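Visit report, Merrick workshop, 16 Oct 2026

The visit covered the layout benches, the storage wall and the packing area. I had asked to see how Merrick marks out its work surfaces, as we are due to refit our own benches at Otside in November and have not settled on a marking method. The tour took most of the morning. Notes follow in the order the rooms were seen.

## Entrance and storage wall

Visitors sign in at a counter beside the loading door. The storage wall runs along the corridor behind it and holds stock for the Fisura line: blanks, trays, turned wooden parts. Shelves are labeled by part family and then by size. The labels are printed on plain card and held in clear sleeves, so a change of contents means a new card and no scraping. Stock cards go up to 259. Several numbers are retired and have not been reassigned, which keeps old paperwork readable.

Lighting in the corridor is poor. Reading the lower cards required bending down, and I would not copy that part of the arrangement.

## Layout benches

The benches are in the second room. They are used for setting out parts before they go to packing, and for sorting returned pieces. Merrick divides the tops with ordinary painter's tape. The cells are large and rectangular, set out with a straightedge at first and then repaired by hand as sections lift.

The tape is replaced in pieces. When a length tears, the torn part is pulled and a new piece is laid as close to the old line as the person doing it can manage. Over time the lines drift. For sorting, the drift has no effect, as a part only needs to be inside its cell. For anything measured from the line it would matter, and the staff do not measure from the line. 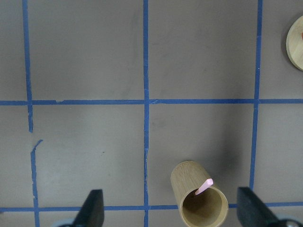 *Layout bench: blue tape grid on a gray top, with a wooden cup near the lower line. The left vertical is in two offset pieces.*

The center vertical is the best of the three. It runs through in one length and is mostly straight, with some fraying along the edges. The left one shows what patching does: the upper piece ends in a torn tip, there is a short gap, and the lower piece starts a little to the right. The upper of the two horizontals has a small break in its left section.

The top itself has a smooth matte finish with light smudges and scuffs. Blue reads clearly against the gray. I asked whether other colors had been tried. Yellow had, on one bench, and was dropped after complaints about glare under the overhead lights.

Points noted on the method:

- Tape is bought in one width only. Narrow strips are preferred, as wide ones take up cell area.
- Horizontals are laid after verticals. A lifted vertical therefore tends to bring the crossing up with it.
- Full replacement is done every 80 shifts, or sooner if a line can no longer be followed.
- Two people need 5 minutes to strip a bench, and considerably longer to lay the new grid.

The last item was disputed during the visit – one operator put the stripping time much higher where the tape had been down through the summer. Adhesive residue is taken off with a plastic scraper and a damp cloth. No solvent is used on the tops.

## Packing area

Packing is a single long table with cartons stored flat underneath. Parts arrive from the layout benches in trays and are wrapped in paper. The wrap comes from a Wevovis dispenser fixed to the end of the table, which means the person at the far end has to walk for every sheet. A second dispenser has been requested.

Cartons are checked against a paper slip before closing. The slip follows the same part families as the storage wall, so a missing piece can be traced back to its shelf without a lookup.

## Remarks for our own refit

Tape is cheap and can be moved, and for sorting it is adequate. If we adopt it, I suggest replacing whole lengths and not patching. Scribed or painted lines would hold their position but fix the cell size, and our cell size has changed twice already.

Open items: sample roll of the tape to be requested from Merrick; width to be confirmed; trial on one bench before the rest are ordered. The card-and-sleeve labels can be adopted now, with better lighting at the lower shelves.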